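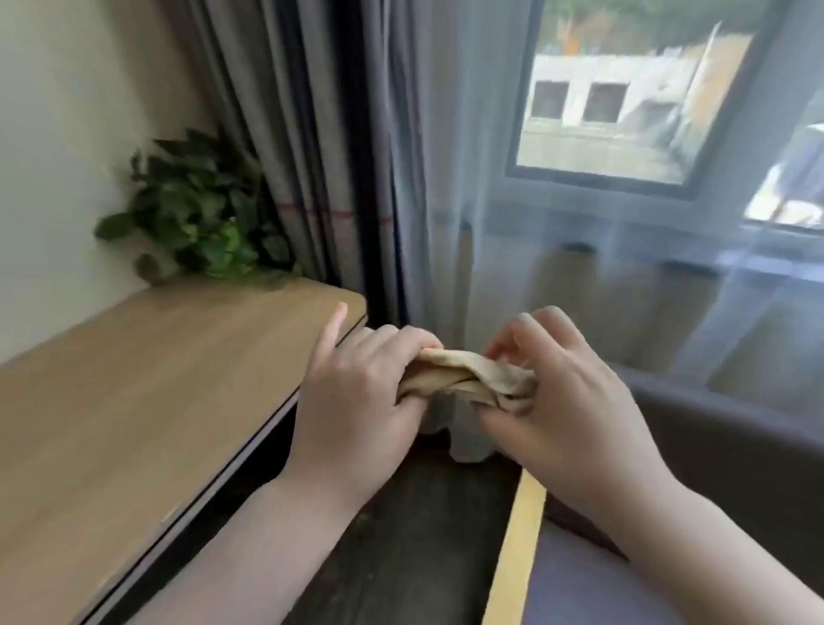 Before the open day in Bradport I had a wrong idea about how robots learn. I thought that somebody writes a long program and then the machine obeys. Ngọc Lại, who leads the training work at Mundis, laughed when I told her this, but in a friendly way.

"People come here and look for the programmer," she said. "I show them a person with a cloth."

Mundis opened its doors to visitors for one afternoon, and I was in the second group, together with 13 other people. Most of them were parents with older children, and one man had come by bus from Illent only for this. We were asked to leave our bags in the hall and to speak quietly, because the recordings also keep the sound.

The work is simple to watch. A person does a small task from the house, for example folding, wiping, or wringing a cloth, and everything is recorded from the height of the eyes. Then the person does it again. Later the robot gets these recordings as its lessons. When I visited, the collection for cloth tasks had 1021 recordings, and Ms. Lại told me that this is still a small number.

"Cloth is very difficult," she said. "A cup is always a cup. You can turn it, but it keeps its form. A cloth has a new form every second, and the fingers change their place all the time. Look at your own hands when you twist a towel. You never learned it from a book."

I asked her why they do not work in a clean laboratory. She answered that they had one until February, with white tables and strong lamps, and that the robot then had problems in normal rooms. "It had never met a curtain," she said. Now they prefer rooms with furniture, with plants, with daylight that moves during the day.

Sena Kyei is one of the people who do the tasks. He worked before in a hotel laundry and he says that this helps him less than one would think. "In the hotel I was fast. Here they told me on the first day, please be slow, but not slow like an actor. It took me a week to understand this sentence." He does eight tasks in one shift, with a pause after each one. His wrists get tired from the twisting, he said, and for this reason the cloth tasks are never put one after another.

Does he feel strange to teach a machine his own old job? He thought for some time before he answered. "I would be happy if the machine takes the wet sheets. The wet sheets are heavy. But I would like that somebody asks the laundry people also, and until now I am the only one they asked."

After the talk we went to the demonstration. The robot, which the team calls Bùi after the engineer Diễm Bùi who built its first wrist, had to pick up a small towel and wring it over a bowl. On the first try it took the towel well but lost one end. On the second try it made two turns and some water came out, and the children clapped. Ms. Bùi did not clap. She was writing something in her notebook - later she told me it was about the left thumb.

"The thumb has to push from below and it pushes from the side," she explained. "A visitor sees water in the bowl. I see a thumb in the wrong place."

The next visit is planned, but the day is not fixed yet. Diễm Ngô, who takes the registrations, said that groups will be smaller next time so that everybody can stand near the table. Visitors can also try a task themselves if they sign the paper for the recording. I signed it, and I wrung a cloth for them. Ms. Ngô told me politely that I had held it too high.

Text: Ivana Ledesma

Last updated: 18/08/2025
8 comments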